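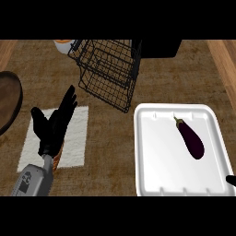
Dos semanas con la mano multidedo de Flodonano en simulación y voy con las notas rápido, que mañana toca devolver la licencia de prueba.

Tarea: coger la berenjena de la bandeja blanca y soltarla en la cesta de alambre. Lo de siempre. Mismo brazo, misma cámara desde arriba, misma política base, y la pinza paralela de Ostmont como referencia. 608 episodios con cada una.

Lo bueno. El agarre envolvente. Con la berenjena en diagonal la pinza de Ostmont sufre, cierra sobre la parte gorda y se le escapa hacia el borde de la bandeja. La mano no, la abraza y listo. También perdona más los errores de pose, un par de centímetros y ni se entera.

Lo malo: el pulgar. Mal afinado de fábrica, se abre demasiado y choca con el reborde si el objeto está pegado a una esquina. Se arregla tocando límites en el fichero de config, pero la documentacion de esa parte es media página y está desfasada. Me lo resolvió Vangelis Margaritis, del foro de Khokhar, en un mensaje de tres líneas. Gracias.

Soltar en la cesta, regular. Los contactos con malla fina le sientan fatal al simulador, los dedos se enganchan en los alambres y a veces vibra todo. Bajé el paso de integración y mejoró, a costa de ir bastante mas lento. Con 16 entornos en paralelo todavía se puede trabajar, con más ya no.

Cámara: una sola cenital se queda corta. La propia mano tapa lo que hay debajo justo cuando hace falta verlo. Con la pinza pasa mucho menos. Si vais a usar dedos, meted otra vista, lateral o de muñeca.

Controlador: probé el suyo y el de Atalora. El de Atalora va más suave en la aproximación, el de Flodonano cierra mejor. Me quedo con el segundo, aunque los logs son un desastre.

Precio: 700 euros la licencia anual. Para objetos blandos o de forma rara, sí. Para cubos y latas, la pinza y a correr.

Nota: 7 sobre 10. Subiría a 8 si arreglan lo del pulgar en la versión de julio.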